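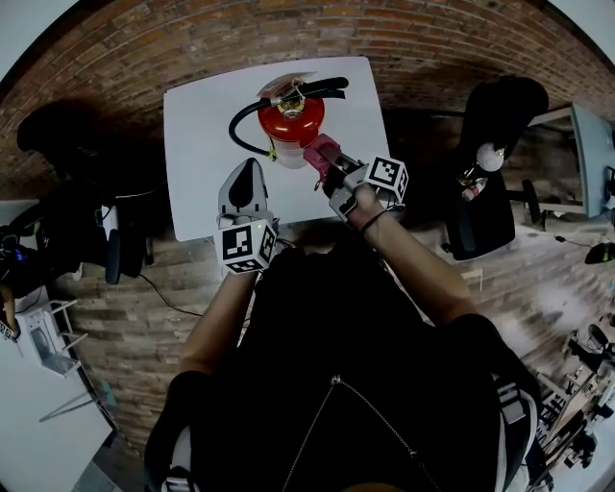

Last updated: September 13, 2023

How I record demos with handheld grippers (heavy, awkward objects edition)

I've been teaching pick-and-place tasks this way since February, and I still get the same messages every week asking how I set up a session. So let me write it all down once!

The short version: you wear the backpack, hold a gripper in each hand, and do the task yourself while everything records. Later the robot learns from what your hands did. My first set, which I named Lilau, was all cups and sponges. The new one is Unach, and it's tall, top-heavy stuff — fire extinguishers, mostly, and they are a pain (I love them anyway).

1. Clear the table. Just the object, nothing else. I use a plain white one and put my spare junk on a chair.

2. Check the marker cubes. Each gripper has one, and if your sleeve covers it, the tracking goes. Roll your sleeves up before you start, trust me.

3. Open both grippers and start from the same pose every time. I tap record, count to two in my head, then move.

4. Go for the neck. On an extinguisher I close the right gripper just under the valve head, where it's narrow, and keep the left one open and waiting nearby. Stay off the hose. It swings, and you'll end up with a demo about chasing a hose.

5. Move slower than feels normal. My early takes were way too fast and I threw out 111 of them in one evening, ugh.

6. Let go, back off, stop recording. Watch the first take all the way through before you do more.

How many do you need? I had 900 when I first tried training and the grasps were shaky. At 1,214 it got a lot better, and I'm aiming for 3,000 before I touch the settings again. Take breaks — the straps dig in after a while.

38 comments · 52 shares

Related
Florkeo: my sorting script for bad takes
Nông, a small set of kitchen demos
Fixing gripper drift between takes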